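Drultov – Kit de pinces manuelles pour la collecte de démonstrations

Accueil > Équipement > Manipulation > Kits portables

Référence : DRU-137
Conditionnement : par paire (main gauche, main droite)
Prix : 2 785 € HT la paire
Délai : expédition en mars pour les commandes groupées

On attendait ce kit avec impatience, et il nous plaît énormément ! Le Drultov permet d'enregistrer des gestes à deux mains sans immobiliser un bras robotisé : l'opérateur tient les pinces, fait la tâche à son rythme, recommence. Pour un laboratoire qui prépare son budget, ça change l'ordre des achats. On peut commencer par les pinces et les postes de saisie, constituer un premier jeu de démonstrations, puis choisir le bras en connaissance de cause. 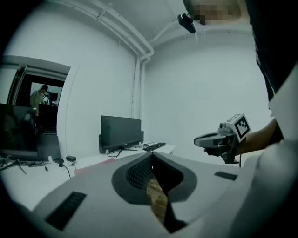
Pince tenue à la main, avec son marqueur carré noir et blanc, dans une salle équipée de postes informatiques.

Combien de paires prévoir ?

La question revient à chaque devis. Notre conseil : une paire par opérateur actif, plus une paire de réserve à partir de quatre postes. Maeve Lynch, qui suit les commandes universitaires chez nous, recommande aussi de budgéter dès le départ le jeu de doigts de rechange (259 € HT). Les garnitures s'usent, c'est normal, et une semaine d'arrêt coûte bien plus cher qu'un sachet de pièces dans un tiroir.

Pensez également à la place. Deux personnes qui manipulent côte à côte ont besoin de dégagement pour les coudes, et les écrans prennent vite la moitié de la table. Un plateau long contre un mur convient très bien, à condition de garder le bord avant libre.
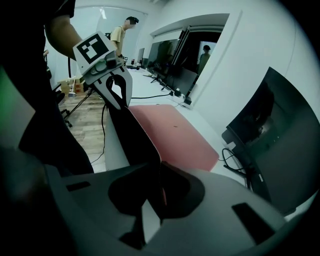

À prévoir en plus du kit

Le poste de saisie. Un ordinateur par paire, avec deux écrans si le budget le permet (un pour le contrôle, un pour l'annotation).
L'alimentation. Comptez large en multiprises ! Entre les chargeurs, les écrans et les portables, les prises manquent toujours avant la fin de l'installation.
Le rangement des câbles. Goulottes ou colliers, peu importe, mais inscrivez la ligne au devis.
Les objets à manipuler. Blocs, plaques souples, boîtes : variez les formes et les couleurs, et achetez-les en double.
Le support mural Lie, en option, pour une caméra fixe au-dessus de la zone de travail.

La prise en main est rapide, et c'est sans doute ce qu'on préfère. Aslak Amundsen, de notre atelier, propose de commencer par des gestes tout simples à deux mains : saisir une plaque par ses deux extrémités, la soulever, la reposer, la décaler un peu. 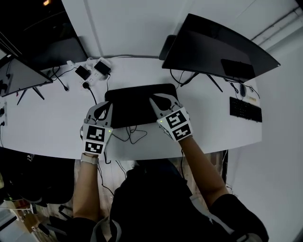
Une fois ce geste acquis, on passe aux pliages, aux insertions, aux passages d'une main à l'autre, et là le kit devient vraiment passionnant à utiliser. Réservez deux demi-journées de formation par opérateur dans votre planning, la seconde après quelques jours de pratique : les questions y sont bien meilleures.

Compatibilité

Logiciel d'enregistrement Rotach, licence par poste, non comprise dans le prix du kit.
Mallette de transport Asix, deux logements moulés, vendue séparément.

Devis et prêt

Le prêt d'une paire est possible avant achat, sur demande. Indiquez le nombre d'opérateurs, la surface de table disponible et la date de démarrage souhaitée. Getsemaní Alvarado répond aux demandes en français et en espagnol, le matin de 9 h à 12 h.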